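# Workshop tips: software for two-arm bin sorting

Notes collected by Skye Geddes and Chanida Kongkaew. Last edited 26th October. Send additions to Filipa.

**Name bins by color in the config, never by number.** We used bin_1, bin_2 and bin_3 until July, and every time someone shifted the row along the bench the numbers meant something else. Yellow, red and cream stay true wherever you put them. The planner reads the name, looks up the last fitted position and goes from there.

**Refit the bin positions at the start of each session.** Run the Wragg fitting script with both arms parked. It takes 14 seconds. If a rim comes back more than a few millimeters from its saved position, save the new one and reload the planner. Don't edit the numbers by hand.

**Treat the walls as solid and the opening as free.** A bin loaded as one closed box will make the planner refuse every pick inside it. Load five thin slabs instead, four sides and a floor, and pad only the rims. 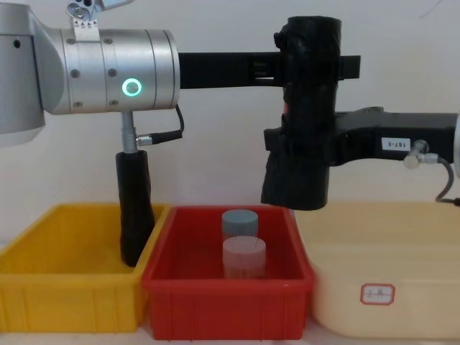

**Pad the rims more than you think.** The model of the fingers is slimmer than the fingers once they have been wrapped. Deolinda Peixoto measured hers with calipers and put the real width in the tool file, and the scraping stopped that afternoon. If you rewrap, measure again and bump the tool file version so the log shows which width a run used.

**Give the middle bin a lock.** Both arms can reach red. Before an arm plans a path into it, it has to ask for the lock, and it gives the lock back once the wrist is clear of the rim on the way out. Releasing at the moment of grasp is too early — the other arm starts down while the first is still coming up. Set a timeout on the lock as well, or one crashed process will hold up the bench until somebody restarts it.

**See-through containers need their own settings.** Depth readings go straight through a frosted side and land on the floor of the bin. What works for us:

- Find the lid in the color picture first.
- Fit a circle to the lid and take the height from the parts list.
- Ignore depth below the lid entirely.
- If two lids overlap in the view, pick the nearer one and look again before going for the second.

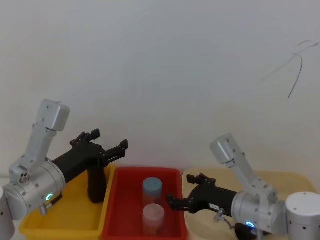
**Slow down for the last stretch.** Split each approach into two moves. The first is a normal planned path to a point above the rim. The second is a straight line down at low speed, with the force limit turned on. Mixing the two in one path makes the limit trip on ordinary acceleration, and people then turn it off and forget.

**Replay before you tune.** Clukdale, our replay tool, will run a new planner against old logs with no arms powered. Sofia Prata keeps a set of 213 recorded picks for this, 58 of them failures. Run the whole set. A change that fixes your one bad pick and breaks four others is easy to miss at the bench.

**Keep the logs small.** Joint states at full rate, pictures only when the planner is called. Old runs go to the Toltovano drive under the date and the config name.

**Write down the config hash.** A sticky note is fine.

Still open: the lid finder is slower on pale lids in the cream bin than anywhere else. Chanida is trying a different color space for that one and will add the settings to this page when they hold up on the full replay set.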